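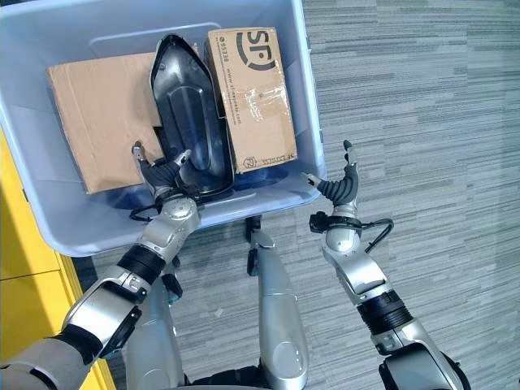 Bac en plastique : carton ondulé, coque en plastique noir, boîte d'expédition.

Notes pour l'intervention « Réduire les emballages dans un petit commerce »
Durée prévue : une demi-heure, questions comprises

Ouverture
Dire bonjour, remercier Hala Morsy pour l'invitation. Rappeler que je parle de commerces de moins de 12 salariés, les grandes enseignes ont d'autres contraintes et d'autres contrats.
Poser la question à la salle : qui sait combien de cartons sortent de sa réserve en une semaine ? Laisser quelques mains se lever, ne pas commenter.

Point 1 — Ce qui entre
Le gros du volume vient des fournisseurs. Raconter le cas de la boutique Bielecka : environ 2 000 colis reçus en un an, dont une bonne part à moitié vides. Felicidad Pangilinan a demandé à ses fournisseurs de grouper les livraisons. Deux ont accepté tout de suite, un troisième a voulu une commande minimum plus élevée, elle a refusé.
Donner le texte du courriel qu'elle a envoyé (feuille jointe, à distribuer à la pause). Il est court, quatre phrases, et il cite les références concernées.
Ne pas promettre d'économies sur les frais de port, cela dépend du transporteur.

Point 2 — Ce qui se réutilise
Les boîtes en bon état repartent avec les commandes des clients. Prévoir une étagère par format, pas plus de 3 formats, sinon tout finit en tas. Enlever l'ancienne étiquette ou la recouvrir entièrement. J'ai vu des colis revenir au premier expéditeur.
Chez Rutar, ils gardent 200 boîtes et recyclent le reste. Le chiffre a été fixé par la place disponible sous l'escalier.
Les clients se plaignent-ils ? Hatem Naciri a mis un mot dans chaque colis pendant l'été et a reçu une seule remarque, pour un cadeau. Il propose depuis une boîte neuve sur demande.

Point 3 — Ce qui se jette
Carton à plat, adhésif retiré quand il y en a beaucoup. Pour les plastiques rigides, vérifier la consigne locale avant d'imprimer une affiche, elle change d'une commune à l'autre. Coques et calages moulés : demander au fournisseur s'il les reprend. Preneck le fait pour ses clients réguliers, à condition de les rendre empilés.
Sauter ce passage si je suis en retard et renvoyer à la feuille.

Questions probables
— Le temps passé : chez Bielecka, un quart d'heure en fin de journée, une seule personne.
— L'assurance en cas de casse avec une boîte réutilisée : lire les conditions du transporteur, je ne réponds pas à sa place.
— Le papier de calage : je n'ai pas de préférence, celui qu'on reçoit convient presque toujours.

Fin
Laisser l'adresse de contact au tableau. Annoncer l'atelier d'août avec Izzati Teoh, inscriptions auprès de Hala à la sortie.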